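手で持つグリッパーの世話をする人
Phelan社 整備担当 Kanyarat Srithongさんに聞く

聞き手・文 Nusrat Navaratnam

私がBrivelportにあるPhelan社の整備室を訪ねたのは、2022年7月5日火曜日の午後でした。Kanyarat Srithongさんは作業台の前に座り、Droveoの64号機の指を開いたり閉じたりしていました。私が入っても、手は止まりません。「少し待ってください。音を聞いています」と言われましたので、私は入口の近くで静かに待ちました。

Droveoは、人が手に持って使うグリッパーです。ロボットの腕に付ける前に、同じ形の指を人間が動かして、物のつかみ方を記録します。Srithongさんの仕事は、この道具がいつも同じように開き、同じように閉じる状態を保つことです。もともとはColtdaleの工場で搬送機の保全をしていて、Phelan社に移ったあと、この整備を任されました。

「工場の機械は、床にボルトで止まっていますね。悪くなっても、場所は変わりません。Droveoは人と一緒に歩きます。台所に行き、机に行き、かばんに入ります。戻ってきたときに、何があったのか私には分かりません。使った人のメモを読んで、それから機械を触ります」

64号機は前の週に「右だけ遅い気がする」というメモと一緒に戻ってきたそうです。私は、その「気がする」をどうやって調べるのかと尋ねました。

「最初は分解しません。分解すると、症状が消えることがあります。まず電源を入れないで、指をゆっくり全部開きます。止まるところまで行ったら、ゆっくり閉じます。これを何回かして、左右のパッドが中央で会うかどうかを見ます。64号機は、中央から2ミリ左で会っていました。右が遅いという感想は正しかったのです。使う人の手は、よく分かっています」

原因はリンクの軸でした。左右の腕の付け根にはピンがあり、そこに細かい繊維が巻きついていたといいます。布をつかむ作業が続くと、よく起きることだそうです。Srithongさんはピンセットで繊維を抜き、乾いた布でピンをふき、油をほんの少し、針の先でつけました。

「油は多いほうが安心だと思う人がいます。私も工場では、そう教わりました。でもこの機械では、多い油はほこりを集めます。それに、パッドまで流れたら困ります。パッドに油がつくと、つかんだ物がすべって、記録が全部変になります。一度、私がそれをやりました。新しい人には必ずその話をします」

パッドの話になると、彼女の声は少し速くなりました。パッドは消耗品で、表面がつるつるに光ってきたら交換します。片方だけを新しくすることはしません。新しい面と古い面では滑り方が違い、物が回ってしまうからだと説明してくれました。接着剤が残ったまま新しいパッドを貼ると、面が少し傾きます。そこで、古い接着剤はへらで取り、アルコールでふき、十分に乾かします。

「乾かす時間は、私は決して短くしません。急いでいると言われたら、別の機械を貸します」

交換のあとは開き幅の校正です。整備室では、いちばん開いたところを100ミリとして合わせています。彼女は金属のゲージを二本の指の間に入れ、画面の値が動かなくなるまで待ち、数字をノートに鉛筆で書きました。パソコンにも保存しますが、ノートのほうを信用しているそうです。理由を聞くと、「消しゴムの跡が残ります。誰かが直したことが分かります」という返事でした。

そのノートを見せてもらいました。64号機のページには、開閉の回数、ねじを締め直した日、パッドの交換、使った人からの感想が書いてあります。今回の修理の前に行われた記録の数は1643件でした。去年の10月に最初のパッドを貼ってから、ほとんど毎週どこかで使われていることになります。ページの端には小さく「ねじ、右、また」とありました。

「右の外側のねじは、ゆるみやすいです。持ち方の癖だと思いますが、まだ証明できません。ゆるんだら締める、締めたら書く。今はそれだけです。強く締めすぎると樹脂の部分が割れますので、トルクドライバーを使います。手の感覚に自信がある日でも使います」

校正が終わっても、すぐには棚に戻しません。普通の部屋の、普通の机の上にある物で試します。整備室の作業台は平らで明るく、何でも上手につかめてしまうので、試験には向かないと彼女は考えています。編んだ表面のケーブルを巻いて束ねたものは、その試験にちょうどよいそうです。強く挟むと輪の形がつぶれ、弱いと落ちます。左右の指が同じように動かないと、束は片側へ押されます。

「見るのは、左右のパッドが同じときに触るかどうかです。それから、持ち上げたまま少し待ちます。輪が回らないか、下がらないか。音も聞きます。乾いた小さい音がしたら、軸をもう一度見ます」

周りに物が多いことも、彼女は気にしません。使う人の机も片づいていないことが多いので、同じような場所で試したいのだそうです。 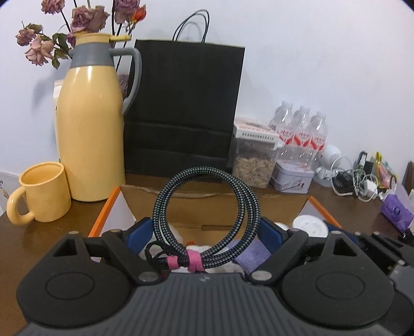
使う人が自分でできる毎日の手入れには、どんなものがありますか、と私は聞きました。

「使い終わったら、乾いた柔らかい布でパッドをふいてください。それから指を全部開いて、軸のところに糸や髪の毛がないか見ます。見つけても、引っぱって取れないものはそのままにして、私に渡してください。しまうときは、指を少し開けておきます。閉じたまま長く置くと、パッドに跡がつきます」

この手順は、彼女が一枚の紙にまとめて、貸し出し用のケースのふたに貼っています。はじめは英語だけでしたが、今は日本語とタイ語もあります。日本語の文は私も少し手伝いました。「軽くふく」の「軽く」がどのくらいなのか、二人で長く話したことを覚えています。結局、「眼鏡をふくときのように」と書きました。眼鏡をかけない人からは、まだ質問が来るそうです。

困っていることも聞きました。いちばん多いのは、落としたことを言わずに返す人だといいます。

「落としても、私は怒りません。落としたと書いてあれば、最初に本体のひびと、カメラの固定を見ます。書いていないと、パッドから順番に調べて、半日なくなります。メモは短くていいです。『机から落ちた、左が下』。これで十分です」

部品の在庫についても教えてもらいました。パッドと軸のピンは引き出しに入っていますが、リンクの腕は注文してから届くまでに時間がかかります。そのため、外した古い腕も捨てずに、状態を書いた札をつけて箱に入れています。曲がったものは修理には使いません。新しい人に、曲がった腕がどう見えるかを教えるために残しているそうです。机に置いて横から光を当てると、私の目にも曲がりが分かりました。

話の間に、若い同僚が別のDroveoを持ってきました。メモには「時々、閉じるのが止まる」と書いてありました。Srithongさんはメモを二回読み、「時々」の下に鉛筆で線を引きました。

「この言葉がいちばん難しいです。今日は電源を入れないで、手で動かすところまでにします。続きは明日の朝、部屋が静かなときにします」

彼女は64号機の指を少し開けてケースに入れ、ノートに時刻を書いてから、新しい機械を作業台の中央に置きました。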